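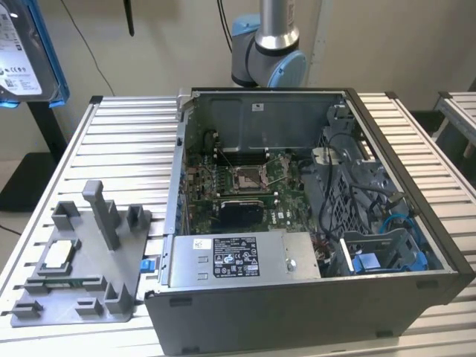

How Does a Cartoon Move?

Have you ever watched a cartoon hero leap over a rooftop and wondered who was doing the leaping? Well, pull up a cushion, because the answer is a pile of drawings, and it's one of my favorite things to talk about.

Let's say you want to draw a small dragon named Rolley flapping his wings. You draw him with his wings up. Then you draw him again with his wings a tiny bit lower, and again, and again, until they're all the way down. Show those drawings very quickly, one after another, and your brain joins them together into one smooth flap! The most important drawings are called key drawings, and the ones that go in the middle are called in-betweens (a very sensible name, I think).

You can try it tonight with a pad of sticky notes. Use 20 sheets, start at the bottom of the pad, and draw a bouncing ball a little higher on each one. Then flip them with your thumb.

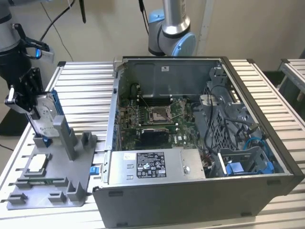 Lutz Schmieder wrote in to say that his ball looked much bouncier once he squashed it flat like a pancake where it hit the floor. Good for you, Lutz! Animators call that "squash and stretch," and they use it on faces and tails and even on spaceships when they land with a bump. Next time you watch a cartoon, pause it in the middle of a jump and see how long and stretchy the hero's legs have become.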